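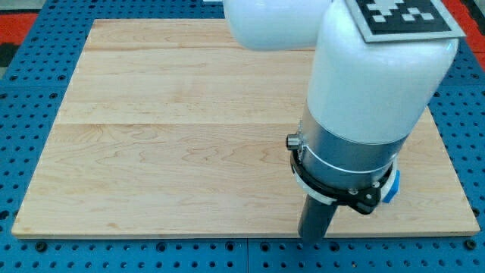 Hi all,

Graham Blackburn wrote:

> Does anyone know who's running the Skotness district office now that the old administrator has moved on? I've heard 2 different names and the county page still shows the last one.

It's Adanech Tekleab, Graham! She was sworn in at the Clavport courthouse in September, and I went along because my sister-in-law works upstairs and promised me coffee (she delivered). Adanech ran the Kassa district before this, and before that she was deputy in the county planning department, so she knows the road budget inside out.

The other name you heard is probably the acting guy, who only filled in for 42 days. He's gone back to the permits desk.

She told us she wants the Skotness office open two evenings a week until 7 pm, which would be great for those of us who work – I've burned so many lunch hours in that line. She also said she'll answer written complaints within 60 days. We'll see, but I liked her.

The county page is still wrong as of this morning. I emailed them about it, so feel free to pile on.

See you at the next district meeting,
Pam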